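Acondicionamento de luvas em caixa: procedimento para os postos de recolha

Mirkness – Serviço de Apoio às Coleções de Inverno
Atualizado em 8 de dezembro de 2021

O presente procedimento aplica-se às luvas entregues nos postos de Budari e Mosquera e destinadas ao armazém central. Cada caixa deve chegar ao armazém pronta para arrumação na estante, sem necessidade de nova triagem.

Material necessário
Mesa lisa e desimpedida de outros artigos
Caixa branca sem tampa, modelo 54
Etiqueta de conteúdo
Peso máximo por caixa: 700 gramas

Preparação
Coloque a caixa vazia num dos lados da mesa, com a abertura voltada para cima, e disponha as luvas no espaço restante. Verifique se o interior de cada luva está seco e retire etiquetas soltas, lenços de papel ou outros objetos esquecidos.

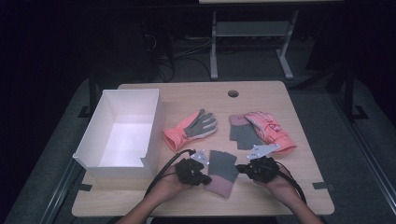

A formação dos pares faz-se antes de qualquer luva entrar na caixa. A cor, por si só, não é critério suficiente: uma luva de esqui acolchoada em rosa-salmão pode estar ao lado de uma luva de malha cinzenta com punho rosa e pertencer a outro par. Compare primeiro o tipo de tecido, depois o punho e, por último, o tamanho. As luvas sem par seguem em saco próprio, com a indicação «avulsa».

Colocação na caixa
1. Alise as luvas de malha e sobreponha as duas peças do par, palma com palma.
2. Disponha-as no fundo, com os punhos todos para o mesmo lado.
3. Coloque por cima as luvas acolchoadas, sem as dobrar nem comprimir.
4. Confirme que nenhum dedo ultrapassa o bordo da caixa.

Identificação e envio
Preencha a etiqueta com o tipo de luva e o posto de origem e fixe-a na face exterior mais estreita. As caixas são encaminhadas para a estante 121 do armazém de Trarkley no prazo de 7 dias – o prazo conta a partir da data inscrita na etiqueta.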